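### 3.2 Demonstration collection

Kitchen tasks, all by remote control. One operator (K. Ojala), two arms, leader handles from the Tulside kit. We tried hand guiding first - fine for one arm, hopeless for two, the operator ends up in the way of his own view. Dropped after 19 demos, none of them used in training.

Final set: 100 demonstrations at the counter, 10 held out. Bowl and plate start side by side between the grippers (Fig. 2). Rest of the counter left as is, clutter and all, no reseting between takes except for the two target items. Operator told to pause before each grasp. He often forgot, so pauses are not labelled. Failed grasps kept if recovered in the same take, otherwise cut. Gripper speed was capped teh whole time.

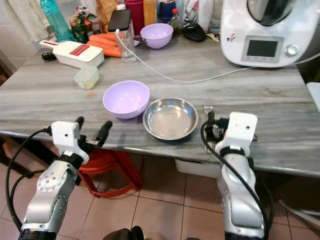 **Figure 2.** Both arms at the counter, lavender bowl and steel plate between the grippers.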